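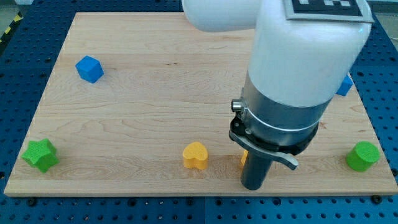

Denise Sedgwick put the objection plainly when the course plan was circulated: a policy that has learned only to push blocks about a board has learned nothing about manipulation, and students should be told so. The objection is a fair one, and these notes return to it in Section 4. The position taken in this course is that pushing is narrow but hard enough to expose most of the faults of imitation learning at low cost.

Robot Learning from Demonstration
Handout 5: Behavior Cloning on the Tabletop Pushing Task
Issued 09/03/2022

1. The task

A single arm carries a rigid finger with a rounded end. The work surface is a flat wooden board on a pegboard table, and the objects are foam blocks of simple shape: cube, star, heart, cylinder. The finger cannot grasp. It can only make contact and push. A typical instruction is "move the green star next to the blue cube."

The state of the system is the planar pose of each block together with the position of the finger. The policy does not receive this state. It receives a camera image and the instruction, and it returns a planar displacement of the finger at a rate of 5 Hz. Height is held fixed by the low-level controller.

Shape affects the outcome of a push. A cube pushed on the middle of a face tends to travel straight, and one pushed near a corner turns. A star may catch the finger between two points, which steadies the push until the direction changes. An upright cylinder offers the same contact from every side and slips away easily.

2. Learning from demonstrations

Let D be a set of pairs (o, a), where o is an observation and a is the action taken by the operator. Behavior cloning fits a policy by minimizing the average squared difference between its output and a over D. The data used in the Kershaw exercises consist of 700 demonstrations recorded by Faisal Sial and Freya Wainwright. Each was stopped when the operator judged the instruction complete.

Two difficulties follow from this setup.

First, small errors accumulate. Once the finger has slid past a block, the policy is looking at an arrangement the operators seldom produced, and its next action is a poor guess. The training loss gives no warning of this.

Second, operators disagree. Where one went to the left of a block and the other to the right, a policy trained on squared error may predict the average and drive straight into it. Students should review the mixture output from Handout 4 before the laboratory.

Occlusion adds a further complication. The wrist housing and the finger mount can hide part or all of a block from the camera, and a policy acting on one image has no memory of where that block was. The Arnska baseline therefore stacks several past images.

3. Results with corrections

Colin Cheetham and Jamie Haslam compared two policies with the same network. The first was trained on the original demonstrations alone. The second also used corrections, in which an operator took over when the policy began to fail and returned control when the block was again within reach of a good push. Each policy was given 100 trials from random starting layouts. The policy with corrections succeeded in 70 of them. The policy without did markedly worse, and most of its failures began with a missed contact that it did not attempt again.

The trials were scored by the same people who gave the corrections. The result should be read with that in mind.

4. Limits of the result

Sedgwick's objection stands in part. The task has no grasping, no lifting and no stacking, and contact forces are small. The claims in Section 3 concern recovery from error under planar contact. Whether corrections give a similar gain when an object can be dropped is a separate question, taken up in the April sessions.

5. Preparation for the laboratory

Derive the gradient of the squared-error loss for a linear policy with two operators who disagree, and state where the minimum lies.

Propose a scoring rule for "next to" that two observers could apply without discussion.

Written work is due at the start of the session.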